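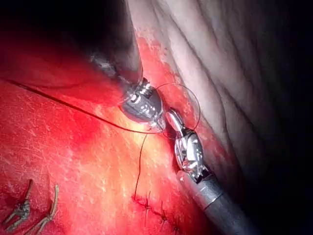

Needle and Thread -- the sewing gallery

Posted Dec 11, 2020 by Vega Arrieta

Quick one before the weekend. People kept asking for the pictures from the sewing sessions at Nulham, so they're finally going up. Mostly needles, thread, hands, trays. Order is more or less the order they came off my drive. Captions are short because I wrote them standing up. If you want one for teaching, ask first, then take it.

Click any picture for the big version. Big versions are slow, sorry.

Curved needle, dark thread
Needle between the two sets of jaws, tips almost touching. The needle is hard to see at first, look for the thin arc against the red. Long thread coming in from the left, another piece hanging down toward the row of stitches. My favorite of the whole lot and the one I'd put on a wall, if anybody let me.

Practice pad, first morning
Silicone pad with a cut down the middle. Stitches too far apart at one end, much too close at the other. We all start there.

Same pad, after lunch
Better. Spacing evened out, one knot still sitting on top of the cut instead of off to the side. Pull it over before you cut the tails!

Thread ends
Tails left long on purpose so you can see which way the knots were thrown. Trimmed later. The blue is easier to photograph than the black, black just dissapears on a dark drape.

Knot, close
Surgeon's knot, extra turn on the first throw. Laid flat. Took me 19 tries with the macro lens and I still clipped a corner.

Knot, not so good
Granny. Left in the gallery with permission from the person who tied it -- she says use it, so use it.

Needles on the magnet mat
Half circles and three-eighths, laid out by size. Everyone wants the half circle for tight spots. Tips pointing the same way, please, whoever sets out the mat next time.

Where to hold it
Needle gripped a bit behind the middle, toward the thread end. Too close to the point and you run out of room to push it through. Too close to the thread and it bends or twists on you. Orbán has a nice drawing of this in the handout, page 7, clearer than my photo to be fair.

Following the curve
Three shots put side by side. Point going in square to the pad, wrist turning, point coming out the other side. Don't shove it straight. The needle is round so the path has to be round.

Running stitch
One long thread, no stops. Fast, looks tidy, and if the end lets go you find out quick. Good light on this one from the window side.

Interrupted stitches
Separate knots all the way along. Slower. Most of Friday's group liked these better for learning, since a bad one can come out without losing the rest.

Helper hand
Second instrument holding the loose thread up out of the way. Small job, makes everything easier. Without it the loop slides under the needle and you spend the next minute fishing for it.

Tray, before
Scissors, forceps, pads, sealed packets. Callau packed this one and you can tell.

Tray, after
Less said the better. The bits of thread went in the sharps bin along with the needles, that's fine, do it that way.

Banana
Yes there's a banana. Peel sewn back together down one side, pretty neat work. The skin tears if you pull up instead of along, so it's a decent test of a light touch. Nobody ate it.

Chicken thigh
Skin side up. Closer to the real feel than the pads, slippery, and the fat hides your needle tip. Skip to the next if you're having dinner.

Whiteboard
Knot diagrams, and the word TENSION underlined hard. Somebody had wiped the bottom half before I got there. If you have a picture of the whole board send it over and I'll swap it in.

Last row
Final pad of the last session, straight edges, knots all to one side. Same person as the first morning pad. Nice to put the two next to each other.

Notes
Color is a little off on the indoor ones, the overhead lights at Nulham run yellow and I only fixed the worst. File 2078 is missing from the download folder, it was a double. Prints through Clumirora in December, matte only, small and medium. More pads to come when I've sorted the second card.

Back to galleries
Next: Drapes and folding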